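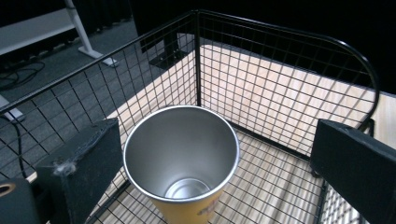
Progress Report to the Omstead Fund
Equipment Planning Phase, Clavimlow Household Handling Project
Submitted 2/11/26
Prepared by Harriet Pettigrew, Program Manager

1. Purpose of this report

This report covers the equipment planning phase of the Clavimlow project. It sets out what has been bought, what has been put on hold, and what the project asks the Fund to approve before the next payment is released. Technical results will be reported separately by Prasetyo Lumbantobing.

2. Status of the work

Recording with the hand-held grippers continues on the schedule agreed with the Fund. Current sessions deal with cups and other small kitchen items placed in, and taken out of, wire baskets and trays. The household items were bought locally from the supplies line, and no single purchase needed prior approval.

The project now owns two hand-held grippers. Both are in regular use, which leaves no spare when one is being serviced. Keisha Park has started a maintenance log that records finger wear, cleaning, loose fasteners and cable faults for each unit. The log will be the basis for the spare parts budget next year. Until now that budget was set from the supplier's general advice, and the project team considers the figure too low.

3. Purchases and quotations

Quotations for additional grippers were requested from Naltolus and Charpentier. The Charpentier unit has the lower purchase price. Its fingers are sold only as a full set, however, and the quotation does not include shipping or calibration. Naltolus sells fingers singly and includes calibration on delivery. Darnell Marchetti has compared the two offers over the expected life of the equipment and recommends Naltolus. The full comparison is attached to the finance return.

The request is for two additional units. This would allow a second recording station to open while keeping the present station running during repairs. Delivery is quoted at six weeks from the date of order. An order placed in March would still meet the date for the second station given in the work plan.

Purchase of a fixed robot arm, listed in the original budget, has been deferred. The room will need a further power circuit before an arm can be installed, and the building office has not yet given a price for the electrical work. The project would prefer to hold the money on this line than commit it before the full cost is known.

4. Room and furniture

The recording area is in working order. Trinity Pruitt has drawn up a floor plan for the second station showing tables, shelving, lighting and cable runs. Floor cable covers were left out of the first equipment list and have been added at small cost -- they will be charged to the general supplies line. Existing tables will be reused where their height allows.

5. Budget position

Spending to date is within the approved total. The equipment line is underspent as a result of the deferral described in section 3. The supplies line is slightly ahead of plan, mainly because replacement finger pads were ordered earlier than expected. No transfer between lines is requested at this time.

6. Decisions requested

The Fund is asked to:

Approve the purchase of two additional hand-held grippers from Naltolus.

Agree to carry the robot arm line forward until the electrical work has been priced.

Accept the maintenance log as supporting evidence for next year's spare parts budget.

Questions about the quotations should be sent to Darnell Marchetti. Questions about the room plan should be sent to Trinity Pruitt.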